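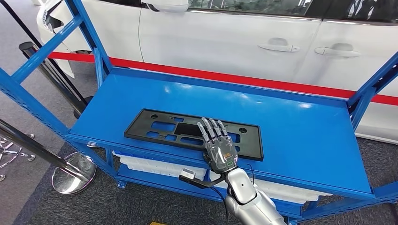

January. Office diary, Kondton Visitor Bureau.

The morning was given to the lodging directory for the Evero district. Ms. Chege has completed her calls on the guesthouses north of the tram line, and her notes were entered before noon. The district now lists 202 rooms open to visitors through the winter. Two houses on the canal side remain closed for repairs and have been left out of this printing.

Ms. Andreadis reported on the Hotel Olla. The front desk is now staffed until midnight, and breakfast is served from 8. The walk to the central station is level for its full length, and the entry will say so. The hotel asked to be described as quiet. The bureau has agreed to "set back from the main road."
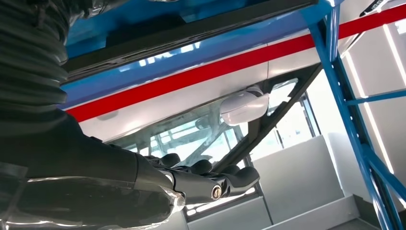

The question of room signs at the Sotiropoulos apartments was taken up after lunch. Mr. Koutsoukos wishes to replace the paper numbers, which guests arriving late find hard to read. He favors black plates fixed by a single round screw with a brass-colored center, like the one set into the side of the black hand near the knuckle. The bureau has no objection, provided the numerals are large and stand at eye level.

Ms. Economou confirmed that 1,562 copies of the district map were handed out last season. The reprint will add three bus stops and correct the spelling of the park entrance.

Proofs go to Ms. Kasprzak at 4 p.m. tomorrow.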